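"Den Greifer kauft man zweimal"

Sumeya Araya hat wenig Zeit. Um vier muss der Investitionsantrag raus, sagt sie, und die Spalte für Ersatzteile ist noch leer. Araya plant bei Trusteck in Zesumdale die Anschaffungen für die Textilaufbereitung. Kittel, Tücher, Bezüge. Zwei Roboterzellen sollen im September bestellt werden, eine dritte vielleicht im Jahr drauf.

Was kostet sowas? "Der Arm ist der kleinste Streitpunkt. Alle reden über den Arm." Teurer werde das Drumherum: Schutzzaun, Kabelführung, Tisch, Abnahme. Und die Finger. Ein Satz weicher Greiferbacken steht bei ihr mit 2.969 Euro im Plan, und zwar pro Zelle. "Den Greifer kauft man zweimal. Einmal nach Katalog, einmal nach den ersten Versuchen."

Stoff sei eben schwierig. Blech bleibt wie es ist, ein Tuch nicht. Es fällt jedesmal anders.
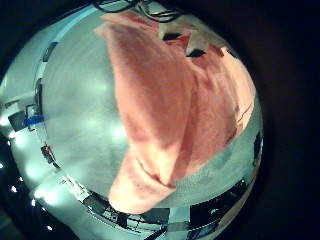 Angeboten haben Okus und Gebru. Okus war günstiger, wollte aber die Kamera am Handgelenk extra berechnen, samt Halterung. "Da war der Vorsprung weg." Gebru liefert sie mit, dafür 30 Wochen Lieferzeit. Araya verzieht das Gesicht. Entschieden ist nichts.

Annelies Van den Broek aus der Instandhaltung hat ihr die Liste nochmal zusammengestrichen. Zweiter Rechner: raus. Schulung: bleibt drin, vier Tage statt zwei. "Bei der Schulung hab ich früher gespart", sagt Van den Broek. "Mach ich nicht mehr. Dann steht die Anlage und man wartet auf den Servicetechniker, der aus sonstwo anreist."

Und die Leute am Tisch? Araya überlegt kurz. Stellen würden nicht gestrichen, das steht so im Antrag. Die Zellen sollen die Spätschicht auffangen, da fehlt Personal seit langem. Ob das reicht, weiss sie nicht. Gerechnet hat sie mit einer Auslastung von 71 Prozent, der Vertreter von Okus wollte deutlich mehr ansetzen. "Der muss es ja auch nicht unterschrieben."

Ihr Rat an kleinere Betriebe: erst mieten. Eigene Ware mitbringen zur Vorführung, keine Musterlappen vom Hersteller. Wartungsvertrag lesen, auch den Anhang. Dann klingelt das Telefon, Einkauf, wegen der Ersatzteile.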